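The Dutetti Garment Steamer, Reviewed
By Lụa Thân
12/16/18

Every December somebody sends me a steamer and a sheet of paper saying I can throw my iron away. I still have the iron. The latest sheet came with the Dutetti upright, which promises "up to 71 minutes" of steam from one tank and a finish "as crisp as the cleaner's." I kept it six weeks before writing a word, since most steamers behave well for the first two and then start to spit.

Let me start with the tank. It holds enough for a decent pile of shirts, but I never got near the number on the box. Maybe you would on the lowest setting, which barely bothers a pillowcase. On high, the only setting I'd use, I was back at the sink well before I had finished a basket.

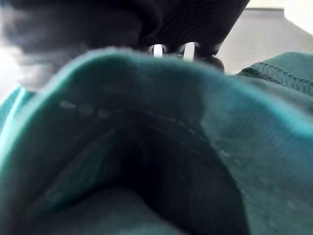
Knits are where it earns some of its keep. A heavy cotton sweatshirt hung on the pole and steamed from the inside loses its drawer creases fast, and there's no shine left on the seams the way a careless iron will leave it. Linen is another story. I gave one pair of linen pants three passes, pulled the legs straight by hand, and still wore them looking slept in. Collars came out soft. If you want a sharp collar you need a hot plate and a hard board, and no amount of marketing copy changes that.

The hose is too short. The clip that holds the head to the pole popped off twice in the first week, and the replacement I ordered fits worse than the original. Dutetti's booklet tells you to descale after every 6 fills. I have hard water, so I did it, and it's a chore with a funnel and a lot of waiting.
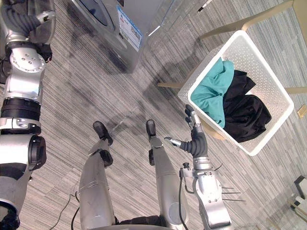

Vol. 6, No. 409

I ran it against two others I had in the closet. The Todent handheld is weaker and dribbles if you tip it, but it heats up sooner and goes in a suitcase. The old Zarar upright is ugly and loud, and it presses a pleat better than the Dutetti does. Gebremichael makes a pole clip that fits the Zarar and, of course, nothing else here.

The sheet also claims the heating element is good for 600 hours. I can't test that and I doubt anyone writing the sheet did either.

Would I buy it? At half the price, for sweaters and curtains, probably. At full price I'd get the Todent and keep ironing my shirts.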